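4.2 Leak surveys at the Tretstead site

Claims that acoustic sensors can replace walking surveys of compressed air lines deserve a harder look than they usually get. We fitted 22 Zimasier sensors to the distribution lines at Tretstead and compared their alarms with what a crew found on foot. The crew tagged 10 leaks. The sensors flagged only three of these, and two of those alarms came from the same coupling.

The supplier puts the poor result down to background noise from the dryers. That may be so, but a plant without dryers is hard to find, and the Ochoa trial – often quoted in favour of the method – was run with most equipment shut down. We doubt its savings would carry over to a working site. 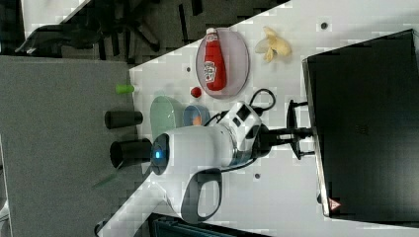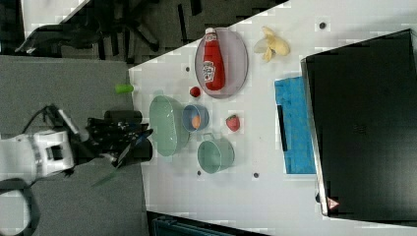 Figure 3. Tabletop with a red ketchup bottle lying on a plate and a small red ball nearby, two views.

Nor did the Okum software help much. It ranks leaks by estimated flow, yet its ranking changed from one Friday to the next with no repairs made in between. Until that is explained, we would not use it to set the order of repairs.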